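Screen Print Care: Revised Wash Guidance

The shop in Surnville has updated its care sheet for plastisol and water-based prints on cotton. The previous sheet, issued in January, gave one set of instructions for both ink types. That caused confusion at the counter and a number of returns in which the print had cracked along fold lines. The new sheet separates the two inks and adds a section on drying, where most of the damage starts.

Plastisol sits on top of the fabric. It is a PVC resin suspended in plasticizer, and it becomes a continuous film once the full thickness of the deposit reaches cure temperature. A film that is cured only at the surface will look correct and feel dry, then split the first time the shirt is stretched. Water-based ink soaks into the yarn and leaves very little on the surface. It does not crack in the same way, but it fades if the binder was not fully set before the first wash. 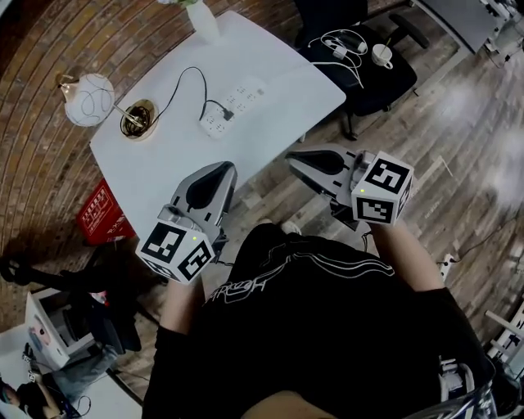 Line work is harder to keep in good condition than a solid block of color. A thin line has a small bonding area along its length, and any fiber that lifts beneath it will break it. The effect is most visible with white on black, such as a T-shirt with outline graphics and lettering across the chest, where each gap in the ink shows as a dark nick. Black cotton also sheds short fibers in the early washes, and these lodge on the surface of the print and turn it gray. Washing dark shirts separately for the first 2 cycles removes most of the loose fiber before it can collect there.

For both inks, turn the garment inside out and wash it in cold water on a gentle cycle. Do not use fabric softener. It coats the cotton and, over time, weakens the hold of the ink at the edges. Powder detergent should be fully dissolved before the shirts go in, as undissolved grains act as a mild abrasive on raised prints. Chlorine bleach should not be used on any printed garment.
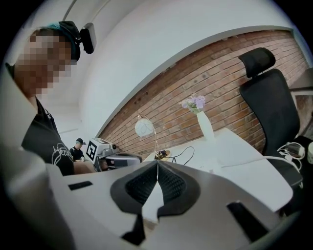

Drying is the second half of the problem. Plastisol softens with heat, and two printed surfaces pressed together in a hot dryer can stick and pull apart unevenly. Line drying is preferred. If a dryer must be used, select low heat and take the shirts out while the seams are still slightly damp. Do not iron directly on a plastisol print at any setting. Water-based prints can be ironed from the reverse side.

The shop ran a small wear test on the Zarkero blank and the heavier Wieczorek blank, both printed with the same white plastisol through the same screen. After 19 washes the Zarkero shirts showed edge lift on the finest lines. The Wieczorek shirts did not. The looser knit of the Zarkero is the likely cause, and orders with fine line artwork will now be quoted on the Wieczorek by default. Customers may still request the lighter shirt.

Storage is covered in the last section of the sheet. Fold with the print facing out, or roll the shirt loosely. The Stirnumance storage boxes sold at the counter hold 52 folded shirts, but the bottom layers carry considerable weight and should not be left in a hot attic or car trunk.

Printed copies of the sheet are available from Wednesday, September 5, 2018, and one will be packed with each order.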